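Friday, late afternoon

Writing this up while I still remember the order of things, because the log only tells half of it. Short version: the left finger on the hand-held gripper let go of its zero again, we caught it by luck, and a good chunk of today's cup work has to be thrown out.

We were on the cup transfer task, moving a stack of cups from one wire stand to the other. Everything was going along nicely until a little before lunch, when I squeezed to pick up the stack and the trigger felt mushy at the very end of its travel. I figured my hand was tired (it was!) and kept going. Bad call. I should have stopped right there and run the width check, which takes maybe a minute.

What finally made me look was Cilla, our logging script. It throws a yellow line when the finger width reads below zero, and it had been throwing them for a while in a window I had buried behind my email. The encoder counts go up to 4000 over full travel and the closed position should sit at zero, give or take 8. It was reading 300 under. So the log thought the fingers were passing through each other, which would be a neat trick.

I took the left finger off on the bench and found the screw that holds the arm to the slider had backed out by almost a full turn. The arm could rock. Squeeze on something soft like a cup stack and it tips outward before the pad really bites, and the number you record has very little to do with how wide the grip is. The pads themselves are fine, no tearing, still glued down at the corners.

I put it back together with a fresh screw and thread locker, zeroed it, and went back to the same two stands to see if the reading would hold.
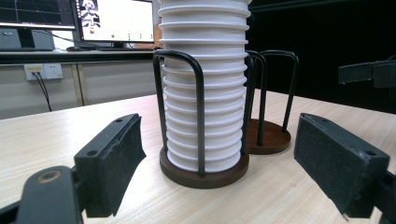 What I checked after the fix

Closed on nothing, opened, closed again, over and over until I was bored. Reading came back inside the limit every time.

Closed on the cup stack, low down, just above the base. Fine. Closed on it higher up, where the rims slide against each other and the whole column wants to lean – also fine, but you can feel the stack give before the trigger stops, so don't go by feel there.

Bumped the finger against one of the wire loops on purpose, pretty hard. Zero moved by 2 and stayed there. I don't love that. The Henríquez fingers we had before would take a knock like that without moving at all, but they were too wide to get between the loops, so here we are.

What to do with the data

Everything from this morning before the first yellow line looks okay to me. Everything after it up to the repair is marked bad in the Zonduvville folder. Please don't pull from it, even if the video looks good, because the video does look good and that is exactly the trouble.

For next week

Cilla needs to beep. A yellow line is no use to anyone holding a gripper with both eyes on a stack of cups.

Paint a witness mark across both arm screws. I did the left one already, the right one is still bare.

Ask Branham whether the arm screw can be swapped for a longer one. I think there's room in the slider but I haven't measured.

Spare screws are in the drawer under the scope, in the bag marked 1911. Two left in there, so somebody order more.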